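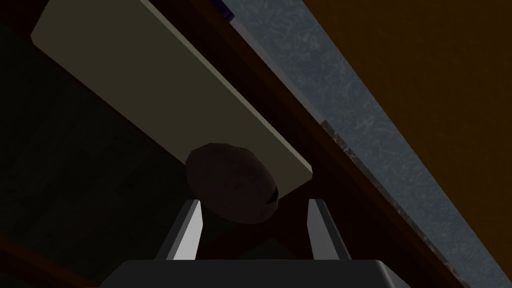

How to check a wrist-view sim episode before it goes in the shared set

Written in a rush between two runs, so forgive the typing. This replaces the page from May. If you have the old one printed out, bin it. The old one told you to check the logs first and the video second and that order cost us a lot of wasted reading.

Applies to: kitchen pick and place tasks, simulated, wrist view, two-finger gripper. Does not apply to Brudon arm recordings from the real bench, those have their own page and their own safety rules. Don't mix them up.

What you need

Viewer open at full size. Not the thumbnail grid.
The task sheet for the batch.
The joint and gripper log for the same episode.
The reject list (shared sheet, tab 2).
A second person for anything you mark "unsure". Larasati Pangaribuan for kitchen tasks, Nermina Golob for everything to do with logs and timing.

Before you start

Read the instruction line on the task sheet. Read it again. Half the wrong calls come from people who judged the episode against the task they had in their head from the previous batch.

Check the batch name matches in all three places. Viewer title, log header, sheet. If one is different, stop. Don't fix it yourself, write it in the sheet and go on to the next batch.

Step 1. Watch once, don't touch anything

Play start to end at normal speed. No pausing. You are after a gut answer to one question, does this look like a robot doing the thing on the instruction line. Write yes, no or unsure. One word. You can change it later but write it now.

If it's an obvious no (arm parked the whole time, wrong kitchen loaded, black frames) reject straight away with the code and move on. Don't spend ten minutes documenting a black video.

Step 2. The approach

Go back to the start and scrub forward until the target is near the fingers. Things to check here:

Fingers open before they get to the object. If they're still opening when they arrive, code A2.
Gap clear. Nothing stuck between the fingers left over from a previous reset. This one is more common than you'd think, the reset doesn't always clear a held object.
Target identifiable. In the wrist view you often get things from a funny angle, dark round things espcially. Say what you can tell and no more. If the log says the object is one thing and you can't confirm it from the view, write "object id from log" in the notes. Do not write the name as if you saw it.
Approach path. Did the palm or a finger go through a board, a rail, a counter edge? Going through is an automatic reject. Touching is not.

About going through things. The wrist camera flattens depth badly. An object that overlaps a finger tip in the view may be well above it, or behind it. Same for an object that overlaps a board. So never call a contact or a collision from one frame. Step through 5 frames each side and look at how the overlap changes. Still can't tell, open the contact log. The contact log wins over your eyes, every time, unless Nermina has flagged that batch as having a bad log.

Step 3. The grasp

Find the frame where the gripper command changes to close. Compare with what the fingers do.

Command and movement within 5 frames of each other, fine.
Later than that, code G1, keep the episode but tag it.
Fingers move with no command at all, code G4, reject and tell Nermina. That's a recording fault and there will be more of them in the batch.

After the close, is the object held by both fingers? A round thing pinched on its edge by one finger and resting on the palm is not a grasp. It might survive the lift. Still not a grasp. Tag G2.

Object jumps into the gripper from a distance: reject, G5. The old Pelstead scenes did this a lot because of a snap setting somebody had left on. The setting is off in all new scenes, but episodes from the old ones still turn up.

Step 4. Transport

Mostly boring. Watch for:

Shaking object, as if it's vibrating in the fingers. Light shaking ok. If it blurs between frames, T1.
Object sinking into a finger. A sliver ok, more than a quarter of its width T3 and reject.
Arm stalls. More than 55 frames without joint movement in mid task, T4. Check with the log, not with the video, the view can look frozen when the wrist is turning very slowly.

Step 5. Release and finish

Object has to be let go and at rest before the episode ends. Both. If the last frame has it still falling, or still rolling, that's an incomplete, E1. We had a long argument over whether rolling counts as done if it's clearly inside the target area. It doesn't. Settled, please don't reopen it.

Gripper should be clear of the object at the end. If the end frame is still in contact, E2, keep and tag.

Success flag in the log should match what you saw. Mismatch either way goes to a second person. Do not edit the flag. Ever. Put your opinion in the reviewer column, that's what it's for.

Step 6. Write it up

Short. Code, frame number, one line. Examples of good notes:

A2, frame 230, fingers still opening at arrival
T4, frame 400 on, stall, confirmed in log
Unsure, overlap with counter edge, contact log empty, passed to Larasati

Bad notes:

looks weird
robot was confused
probably fine??

The robot isn't confused. If you feel like writing that, go and find the thing that made you feel it and write the frame number.

Rules that aren't up for discussion

1. No reviewer checks their own episodes. If you drove it or scripted it, somebody else reviews it.

2. Rejected episodes stay on disk. Move them to the reject folder, don't delete. People train failure detectors on those and they get quite upset when the folder's empty.

3. Sim and real never go in the same folder. Not even for a minute while you sort something out. The tag on every sim episode has to say sim. We had renders go out in a mixed folder untagged once, and picking them apart again by hand was miserable.

4. Nothing gets cropped, brightened or sharpened. Dark areas stay dark. If a cabinet interior is too murky to make anything out then that is what the policy will see too, and it's a valid episode.

5. Don't accept a whole batch on the strength of the first few. Every episode gets step 1. Steps 2 to 5 for all the yes and unsure ones.

6. Limits in this page (the 5 frames, the 55 frames) are ours. They are house rules, they don't come out of any published standard, so please don't cite them as one in a report. Fuentealba quoted them back to us as a requirement and it took several emails to untangle.

Lighting and texture variants

Some batches repeat the same task with different surfaces, so a plain counter in one and a speckled one in the next. Review these as separate episodes. Physics should be the same between variants but the rendering can hide things, a dark object against a dark rail for instance. If you pass one variant and can't judge the other, mark the second unsure. Don't copy the result over.

Z-fighting (two surfaces flickering over each other) gets tag V1, keep. Missing texture, flat pink or flat white, V2, reject. Rough or oddly darker patches on a stone surface are usually just the texture, leave them alone unless they move.

When you get tired

You will. Stop after two batches and do something else for a bit. The unsure rate goes up first and then it drops to nothing, and the drop is the bad part, that's when people have started waving things through. Larasati pulls a sample from every reviewer and rechecks it blind. It isn't a test of you. If your sample comes back with disagreements you sit down with her and look at the frames together, and as often as not it's this page that gets changed.

Common questions

Can I review at double speed?
Step 1 no. Transport, yes.

The object leaves the view completely for a while, reject?
No. Wrist camera, it happens. Reject only if it's out of view at the grasp AND the contact log is missing.

The gripper is empty for most of the episode.
Fine, that's what an approach looks like. Check the instruction line, check when the close command comes.

Arm does the task, but first it picks up the wrong thing and puts it back.
Keep, tag R1 (recovery). These are valuable, don't throw them out. Needs a note saying which frames the wrong pick covers.

Viewer says Nirneo export error when I save.
Save again. If it fails a second time copy your notes into the sheet by hand and restart the viewer. Known problem, there's a ticket.

I found an episode that breaks a rule not listed.
Mark unsure, write what you saw, pass it on. New codes get added by Nermina only, so we don't end up with two people inventing T5 for differnt things again.

Still to do on this page: drawer tasks, anything with liquids, the two-arm stuff. Until then send those straight to Larasati unreviewed.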